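Looking after one gripper cell: speaker notes

Slot is 14 minutes plus questions. Talk fast but not that fast. Water on the lectern.

START

Say hello, say Bavton, say what the cell does. One arm, one table, two fingers, small loose stuff. Picks up bits, puts bits down, all day. Not a clever cell. I look after it, I didn't build it.

Ask for hands: who here cleans their own fingers? (gripper fingers. wait for laugh, move on if none)

Main point, say it early in case I run out of time: most of the faults we logged as "vision" or "software" were the fingers or the table. Dirt, a loose screw, a tip that had worn. Say it twice.

SETUP

Cell came as a kit from Zullura, arm and controller. Fingers are ours, black, rounded tips, third version. First version had square tips, chipped. Second one too soft, bent under load and you couldn't see it bending unless you got your nose right down there.

Table is fixed to the floor, NOT to the arm base. Learned that in September. Arm on its own stand, table on its own legs, and then every time somebody leaned on the table the heights were out. Now there's a tie bar between the two. Ugly. Works.

Pale top on purpose. Dark crumbs show up, dark pellets show up. White stuff doesn't, so for white stuff you get down low and look across the top with a torch. Mention the torch, people always write that down.

Lights: soft, from above, no lamp clipped on the side. We had a clip lamp, it got knocked every week and each knock meant a new set of shadows.

MORNING CHECK

Keep this brisk. Takes me five minutes, took the new starter twenty, don't say that.

Power up, let it home. Listen. If homing sounds gritty stop there and get the cover off.

Close the fingers with nothing in them. Look at the seam. You want the tips to meet at the same height, or as near as. Ours sit a hair out, one higher than the other, and I leave it alone if it hasn't changed since the last check. If it HAS changed, look at the finger screws before you touch anything in the settings. Screws first. Always screws first.

Slip of paper between the tips, close, pull. Should drag. Slides out free = tips worn or jaw not closing right home.

Open, close, open, close, ten times. Watch for one side lagging.

Then zero the height over a clean bit of table. Clean is the word. Do it over crumbs and you've zeroed on a crumb. I have done this. Whole morning of picks that high. (show with fingers)

CRUMBS

This is the bit people came for I think.

We run brown pellets and white grains as our test material. Cheap, easy to see, roll about like the real parts do. They also go everywhere. Into the jaw slide, under the pads, down the gap at the back of the table.

Rules we ended up with
- soft brush, sweep away from the arm, never towards it
- no compressed air near the jaws. Blows grains INTO the slide. Brurach fitted an air line for us and I've taped over the end of it
- dry cloth on the tips, then damp, then dry again
- pads off every 1,000 cycles, look behind them, there's always something behind them
- leave the spill alone until you've done the closed finger check, if the spill isn't under the fingers. Saves sweeping twice

On scuffs: grey marks on black tips are normal, don't chase them. A ridge you can catch with a fingernail is not normal, swap the finger. We keep two spare pairs in a tin, labelled L and R. Label them. They look the same and they aren't.

THE BAD WEEK

Tell it quick. Grip fault, code 369 on our controller, came up over and over, mostly after lunch. Manual says check the jaw sensor. Changed the sensor. Still there. Changed the cable. Still there. Rang Mitsotakis-Vlachou who did our wiring, they came out, wiring fine, charged us for the visit, fair enough.

Took the jaw apart in the end. Grains packed at the end of the slide, so the fingers stopped a touch short of closed. Brushed it out, light grease, back together. Fault gone.

Lesson slide: take the jaw apart FIRST. Costs you 60 seconds with the right hex key. The hex key lives on a string on the cell now.

Also grease, hardly any. Too much and it holds the grains like glue, then your back where you started.

LOGBOOK

Paper. Hung on the cell. Date, cycles, what you saw, what you did. "Looked fine" isn't allowed, write what was fine. Best pages are the ones with a drawing of the seam.

If short of time skip this and go to the picture.

LAST SLIDE

Leave it up for questions. Ask them which thing they'd check first. Likely questions: why not a cover over the table (tried it, arm hits it), why not metal fingers (marks the parts), how long do tips last (depends, look at them).

Handouts by the door. thank the organisers!!
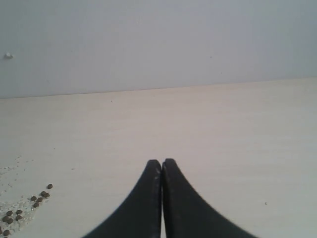
Last slide: fingers closed over clear table, spill still to sweep on the left.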